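What I Learned From Carrying My Own Medical Records in a Notebook

15/06/2019

I have been meaning to write this one since March, when my sister-in-law asked how I keep my appointments straight and I talked at her for so long that her coffee went cold.
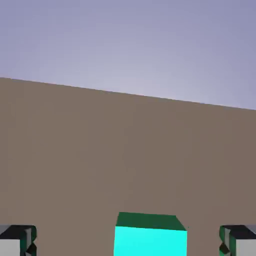 My system, if you can call it that, began with thyroid trouble and a new job in a new town. I went from one doctor who had known me for years to four offices that had never heard of me, and every one of them handed me a clipboard with the same questions. When did you start this medicine? What dose? Who ordered your last blood test, and where did they send it? I sat there chewing the pen and guessing. I'm a careful person (I label my spice jars!) and it bothered me more than I can say that I was guessing about my own body.

So I bought a notebook. Plain, lined, small enough for my purse. On the first page I wrote down every medicine I take, with the dose and the date I started, and I left a wide margin so I could cross things out. After that it's one page per visit. Before I go in, I write my questions at the top, and I stop at five. I used to bring more, and what happened was that the important one always ended up at the bottom, getting asked while the doctor had a hand on the doorknob.

The nurse at my main clinic, Sheena Forsyth, was the first person to notice it. She asked to see my list, copied two things from it into the computer, and then found that the chart still had me on a pill I'd quit the winter before. We fixed it right there. I went home feeling as if I'd won something, and I told my husband the whole story over dinner, and then again the next morning in case he'd missed any of it.

Now, the clinic does have a patient portal, and I don't want to sound like somebody who is against computers. I use it for test results, and I like that I can see them the same evening. But the numbers arrive all alone up there, with a little red flag beside them and no one to explain the flag. I once spent an entire night worrying over one that was a hair outside the normal range, and the doctor told me later she would only have mentioned it if I'd asked. These days I copy the number into the notebook next to the last one, close the laptop, and go do something in the yard until the office opens.

A few people have asked what else goes in. I write down how I've been sleeping, but just a word or two. I write the name of whoever I talked to on the phone, and what they said they would do. And at the end of every visit I say it back out loud: "So I'm taking this in the morning, before food, and I'm coming back in six weeks?" It felt silly the first few times. I've been corrected twice, though, and one of those was a dose I would have gotten wrong.

My mother has started one too. Hers has a recipe for lemon bars on page 4, right between her blood pressure readings and the eye doctor's phone number, and she won't hear of moving it. If you keep one of your own, leave me a comment and tell me how you lay yours out, particularly if you've found a good way to handle insurance letters. Mine are still in a shoebox.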